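23 November 2018

Got to the Atholm office before the heating came on. The plan was to finish setting up the simulated cell for the Bako, the mobile arm we are supposed to hand over to Monditz in April. Dennis Lightfoot had left a note on my desk: the arm was clipping through the floor again in the overnight run. 189 bad episodes out of 445. He had stopped it there and gone home.

Start pose

Found the fault before lunch. The base height in the config was still the old one, from before we changed the wheels. I fixed it, cleared the cache and reloaded the kitchen. The head camera now looks out level over the floor, with the counter on the left and the dining table ahead and to the right. The arm stays out of view when it is folded, as the setup sheet asks. I saved the view from the start pose and put it in the log.
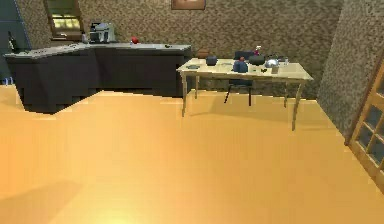 Floor and lighting

The glare on the floor bothers me. Clirnine, our depth filter, does not like shiny surfaces, and I would sooner turn the gloss down now than tune the filter around it. Dennis thinks we should leave it alone – real kitchens have shiny floors too. We agreed to run it both ways, 20 episodes each, 40 in all, and compare.

I also want to go over the collision shapes on the table. There is a lot on it, and the blue jar is the one we use as the first target. Did the jar and the silver bowl today. The chair can wait.

Started the run at ten to six and stayed until the first few episodes had loaded. No floor errors in those. Need to ask Dennis for the new wheel drawings, and to change the base height on the second machine before anyone uses it.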